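Wirnlow shelf-restocking robot: progress report to Bravemwood
March 25, 2020
Prepared by Triin Vasiliauskas

Autonomous restocking is suspended. In the grip test the arm crushed 22 of 291 pouches and did not stop when the force limit was reached.

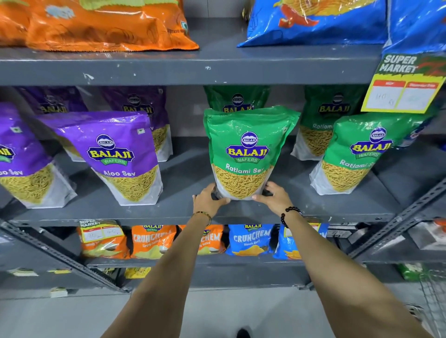 The fault is in the force reading, which lags when the gripper closes on a soft bag. Balakrishnan Bangera found it in the logs. Our grasp plan used one contact point. The Ratlami Sev pouch is held by hand at its lower left corner and lower right side, and we are now writing a two-point grasp on that pattern.

Tipped bags are the second problem. The planner treats them as upright and pushes into the shelf. The emergency stop worked on each of 17 trials.
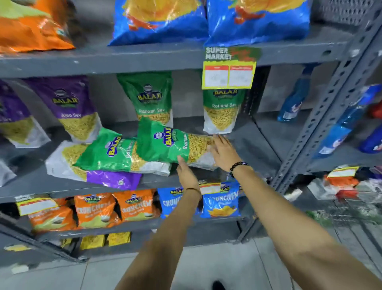

Middle shelf, with green Ratlami Sev packets tipped at an angle.

Dzintra Grīnberga will retest the force sensor before powered work resumes. We request a two-week extension.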